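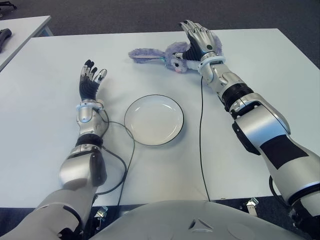
About Codivdale

Codivdale helps people understand and manage the personal information they share online. We teach families, schools and small offices how to review account settings, close accounts they no longer use, and keep copies of their own photos and messages.

The organization was founded by Shakuntala Sachdeva and Ankit Sandhu, and now has a staff of 16. Our main course, Clandier, runs for six weeks and is open to adults of any skill level. More than 1000 people have completed it.

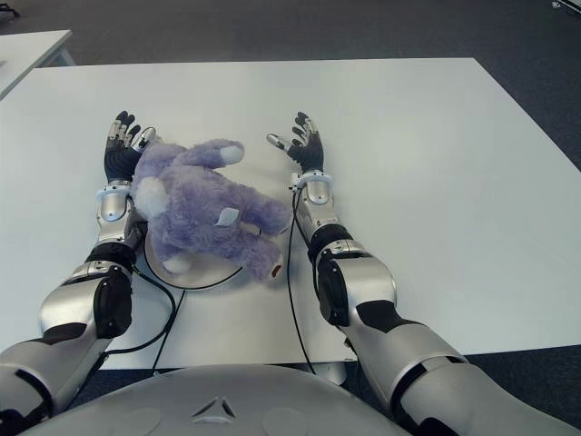 Two robotic arms resting on a white table.

Courses are taught in groups of no more than 10. Participants work on their own accounts and are never asked to share a password with an instructor. Codivdale accepts no payment from social networks or advertisers.
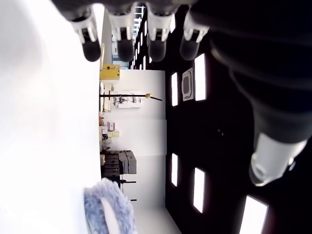
Branwen Gwilliam wrote to us after the spring course that she had closed four old accounts and finally knew which apps could see her location.

Enrollment for the next Clandier course opens in March. A drop-in help desk is held every Saturday morning. Requests for school visits should be addressed to Sarla Goel, Director of Programs.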